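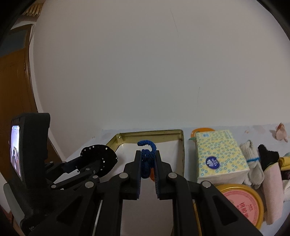 第4章 浅盘的摆放与小件织物分拣

适用于Cistine桌面收纳套装(浅盘、圆罐、分类卡)
中文版整理:Callum Whiteley
上一章:拆箱与清洁 下一章:抽屉内的转移与长期存放

4.1 开始之前

欢迎来到整本手册里最好玩的一章!前面几章都在拆包装、擦盘子、认零件,从现在起终于可以往盘里放东西了。袜子、婴儿手套、毛线小挂件、手帕、发带,凡是小小软软、总在抽屉角落里失踪的织物,都能用浅盘来分拣。第一次做会慢一点,别着急,第二次就顺手多了。

本章只讲桌面上的分拣,东西分好以后怎么进抽屉,请看第5章。如果您手上是Barnari系列的旧款深盘,步骤完全一样,只是4.4节里关于叠放高度的说明不适用,旧款的盘壁更高,可以多叠一层。

需要准备的东西:
浅盘一只
带盖圆罐一只
分类卡(套装内附,夹在说明书第47页后面)
纸巾一包或一盒,放在随手够得到的地方
待分拣的织物,洗净晾干
一块干的软布

注意:织物务必完全干透再放进金属盘。摸起来凉凉的、说不准干没干的那种,请再晾一晚。袜口的松紧部分和毛绒厚的地方干得最慢,捏一捏这两处最可靠。

4.2 选位置、放浅盘

1. 找一张平整的桌子。桌面高度70厘米左右坐着用最舒服,站着分拣的话,厨房台面也很好。

2. 把桌面擦一遍。桌上有旧的印子没有关系,有沙粒和碎屑就要擦掉,它们会刮花盘底。

3. 双手拿住浅盘的两条短边,轻轻放下。不要单手捏住一个角把盘子提起来。

4. 用手指按一按四个角,看有没有翘起。如果某个角会晃,把盘子转个方向再试一次。多数时候是桌面不平,转过来就稳了。

5. 浅盘不必和桌沿对齐!很多朋友一上来就把它摆得端端正正,然后发现手腕别扭。把盘子稍微斜过来,让一个角朝着自己,远处的角落反而更容易够到。惯用左手的朋友可以往另一边斜。

6. 盘子右侧留出一块空位,放纸巾和圆罐(惯用左手的朋友左右对调)。纸巾放后面,圆罐放前面,这样抽纸的时候袖子不会扫到罐盖。

提示:浅盘的内面会反光,这是它的一大好处。浅色的线头落在桌面上很难发现,落在亮亮的盘底上就清楚多了。如果头顶的灯照得刺眼,把盘子往自己这边挪一点,或者换个角度坐。

小心:盘沿是卷过边的,正常使用不会划手。如果盘子摔过,请先用软布沿着盘沿擦一圈,布被勾住的地方就是变形处。变形的盘子请停用,不要自己用钳子去夹。

4.3 第一轮:全部倒进来

这一轮不讲究整齐,越痛快越好。

1. 把要分拣的织物一次取一小堆,放在浅盘正中。一堆的量以盖不满盘底为准,剩下的放在椅子上或篮子里等着。

2. 用手掌把小堆轻轻拨散,让每一件至少露出一个边。

3. 把里外翻反的先翻过来。手指伸到袜尖,捏住,往外一拉就好。毛绒厚的翻起来费劲,可以先把袜口卷到脚跟处,再拉袜尖。

4. 顺手检查破洞和脱线。有问题的放到盘子外面,不要再混回去。

5. 看到很小的物件,比如钩针织的小挂件、掉下来的纽扣、小绒球,立刻挑出来放进圆罐。这类东西夹在袜子中间,翻两下就看不见了。

说到钩针小件,要多讲几句。弯钩形、卷边形的小东西最容易被压扁,拿的时候捏住直的那一段,弯的那头朝上,让它自己保持形状。捏的力气以不滑脱为准,不要掐出印子。线头如果松了,不要剪!先用缝衣针把线头藏回针脚里,再放进圆罐。

注意:圆罐的盖子请平放在桌上,印花的一面朝上。倒扣着放容易滚走,盖面的图案也会磨花。

4.4 第二轮:按颜色和厚度定位

重头戏来了。Tripathi分区法听起来很正式,做起来其实就是给每种颜色找一个“家”。大件占中间,深色靠边,浅色放在容易看见的一侧,最平最薄的往后放。

1. 先挑出盘里最蓬松的那一件,团成圆圆的一团,放在中间偏一点的位置。它是整盘的“锚”,别的东西都围着它摆。

2. 深色的、带罗纹的,靠着一侧盘沿放。罗纹织物有弹性,贴着盘沿不容易散开。

3. 浅色的放在另一侧。带条纹的把条纹那一段露在外面,找另一只的时候一眼就能对上。

4. 扁平的、能摊开的,顺着长边往远处的角落里放。

5. 特别小的白色织物最后放,压在哪一件旁边都行,只要不被完全盖住。

6. 退后一步看看整盘。如果有哪件完全看不到,就把它抽出来,换一个位置。
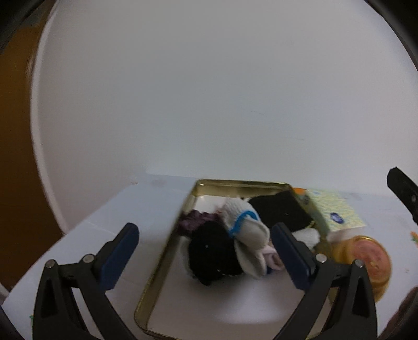 图4-2 分区摆放:黑色毛绒的一团居中偏左,深紫色的靠左侧盘沿,白色带蓝条的和浅粉色的放在右边。

颜色不够分的时候怎么办?如果家里几乎全是黑袜子,就改用厚度来分,毛绒的归毛绒,薄的归薄的。还是分不清的话,看袜口的宽窄,这个办法对运动袜特别灵。

叠放高度:浅盘里最多叠两层。第二层只放薄的,并且要错开,让下面一层露出边缘。浅盘的承重上限是1,875克,织物几乎不可能超过,但请不要把熨斗、书本或装满的圆罐压在上面。

提示:深色和浅色之间可以留一道空隙,露出盘底。这道空隙就是您的“临时停车位”,犹豫不决的那一件先停在这里,等分完其他的再来处理。很多拿不准的东西,最后都是在这个位置上找到了另一半。

4.5 第三轮:配对

1. 从最显眼的一件开始,在盘里找另一只。条纹、花纹、颜色特别的先配,纯色的留到后面。

2. 找到以后,两只叠齐,袜尖对袜尖,袜口对袜口。

3. 对比长短。长度差了一截的,多半不是一双,先拆开。

4. 从袜尖往袜口卷,或者对折一次。请不要把一只袜口翻过来套住整双,松紧会越撑越松。毛绒袜不必卷,对折就好。

5. 配好的放到盘子外面,按穿的人分成几摞。

6. 没配上的留在盘里,接着取下一小堆,从4.3节第1步重新开始。

配到后面会越来越快,因为盘里剩下的单只您已经看熟了,新的一堆倒进来,那只淡粉色或者带蓝条的几乎是自己跳出来的。请好好享受这个时刻!

关于剩下的单只:全部织物过完一遍之后,把单只平铺在盘里,过一夜再看。洗衣机的胶圈里、被套的角里、裤腿里,都值得找一遍。隔天仍然没有下落的,写一张分类卡,连同袜子一起放进第5章讲的“等待袋”。

4.6 给孩子一起做的玩法

这一节是应读者要求加的,原来的版本没有。Thomas Cirillo在试用小组里带着两个孩子做过好几轮,下面的顺序就是他整理出来的。

1. 大人负责4.3节,孩子负责4.4节。找颜色是孩子的强项。

2. 每次只放一小堆,不超过一只手能抓起来的量。

3. 让孩子先指出“最大的那团毛毛的”,放到中间。

4. 轮流出题:找一件有条纹的,找一件摸起来一棱一棱的,找一件最软的。

5. 配成一双就让孩子放到桌子另一边,由他们自己决定先放谁的。

小心:圆罐里的纽扣和绒球对三岁以下的孩子有误吞危险。和幼儿一起分拣时,请先盖紧圆罐,放到孩子够不到的地方。

4.7 收尾与清洁

1. 把盘里的织物全部取出。

2. 抽一张纸巾,对折,从盘子远端往自己这边擦,把线头和绒毛聚到一个角上,捏起来扔掉。

3. 盘底如果有指印,用干的软布画小圈擦。指印很重时,软布上可以沾一点温水,擦完立刻用干的那一面再过一遍。

4. 金色的盘沿只用干布擦。不要用去污粉、钢丝球或含酒精的湿巾。

5. 盖好圆罐。罐盖要平着往下按,四周都按到,听到轻轻的一声就好了。

6. 浅盘可以留在桌上,也可以竖着插进柜子的缝隙里。竖放时请在下面垫一块布。

提示:静电大的季节,绒毛会粘在盘底擦不下来。对着盘子呵一口气再擦,特别好用。

4.8 常见情况

盘子在桌上打滑
桌面太光滑。在盘底垫一块拧干晾透的薄抹布,或者选用Istetov防滑垫(另售),两种办法效果差不多,家里有抹布就先用抹布。

盘底看起来花花的,分不清线头和反光
换一个坐的方向,让光从侧面来。晚上分拣时,把台灯放在盘子的远端,灯头压低一些。

毛绒袜一放下就散开
团得不够紧。把袜尖先折到脚跟,再把袜口包上来,最后开口朝下放。

两只深色袜子怎么看都像一双,穿上却不一样
把它们一起贴到白纸巾上比一比。深紫、藏青和黑色放在一起很难分,衬着白色就分得出来了。

钩针小件从圆罐里拿出来变形了
喷一点点水雾,用手捏回原来的弧度,放在纸巾上晾干。下次放进圆罐时垫一张揉松的纸巾,弯的那头不要顶着罐盖。

分到一半有事要走开
没问题!把盘子往桌子里面推,上面盖一条干净的毛巾,回来接着做。不要把配好的和没配好的又放回一起。

4.9 本章记录栏

第一次分拣所用时间:________
配成的双数:________
剩下的单只(颜色、花纹):________
圆罐里收到的小件:________
下次想换的摆法:________

记录栏可以复印。整理季节交替的冬袜时,九月填一张,收起来之前再填一张,两张夹在同一处,第5章的“等待袋”核对步骤会用到。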